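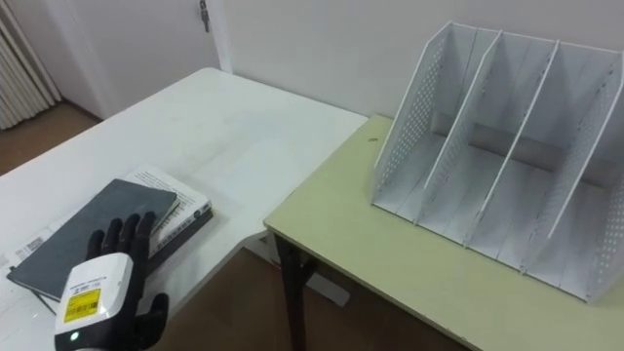 Rodel Belmonte wrote to ask if this is a job for someone who has never worked in an office, and if the paper sorting can be learned in the first week. Yes to both. The first week is paid like every other week, and it is spent on the simplest part of the work: picking things up, reading the label, and putting them where they go.

February
By Ronaldo Mangubat

Part-time filing and desk assistant, Dolia reading room

Dolia keeps a small collection of notebooks and printed booklets that people lend to us or leave with us. We need one person to help sort it, label it, and keep the work tables in order. The room is on the second floor of the Plumen building. The job is part time and runs for three months, with a chance to stay on after that if both sides want to.

What you will do

Most of a shift is spent standing or sitting at a table with a stack in front of you. You take the top item, open it, check that it is complete, and match it to the list. If it is a notebook, you write the owner's name and the shelf number on a slip. If it is a booklet, you check the barcode against the list first. There are 500 items on the current list, and we would like to be through them by the end of the contract.

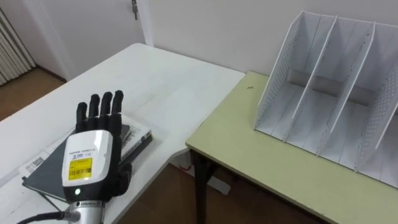

Sorted items go into the desktop organizer or onto the shelves, depending on size. Loose sheets are kept flat. Do not fold them to make them fit, and do not use tape or staples on anything that belongs to somebody else. Paper clips are fine for slips.

At the end of each shift you clear the tables. Stacks that are not finished stay together, with the largest item at the bottom and a slip on top saying how far you got. The next person starts from your slip, so it needs to be readable.

You will also answer the door now and then when someone comes to pick up a notebook. They sign for it in the register. If they have no receipt, ask them to wait and call me.

Some of the tables are not the same height, and we do not move stacks from one to another without a reason. The sit-stand desk can be set to suit whoever is using it.

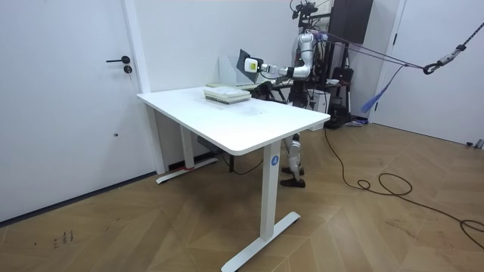 Who we are looking for

You need to read English well, write clearly by hand, and lift a box of books without trouble. Being careful matters more to us than being fast. Experience in a library, school office, or mail room is useful but not required. If you know the spreadsheet side of things, tell us — the list has to be cleaned up sooner or later.

Students can apply. We can work around classes as long as we know the times before the month starts.

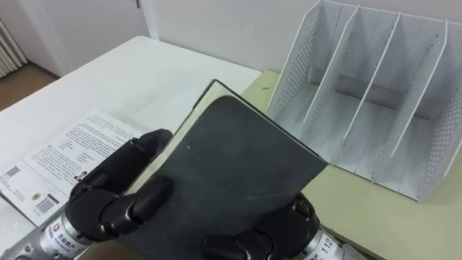
Part of the job is writing down the condition of each item when it comes in. We use short, plain words and no grades. A dark gray hardcover with faint scuffs and a few pale streaks on the cover would go down as "cover scuffed, pale streaks," and that is enough. Write what you see on the cover, the spine, and the page edges. If a page is torn or missing, add the page number.

Hours and pay

Two shifts a week, both in the afternoon, starting at 1:30. Pay is hourly and is handled by Ditaleo, who also send the contract. The rate is given at the interview.

How to apply

Send a letter of no more than 500 words to Ronaldo Mangubat at the Dolia front desk, or leave it in the mail slot marked Dela Peña on the ground floor. Say when you could start and which afternoons you are free. Please do not send original certificates — copies will do.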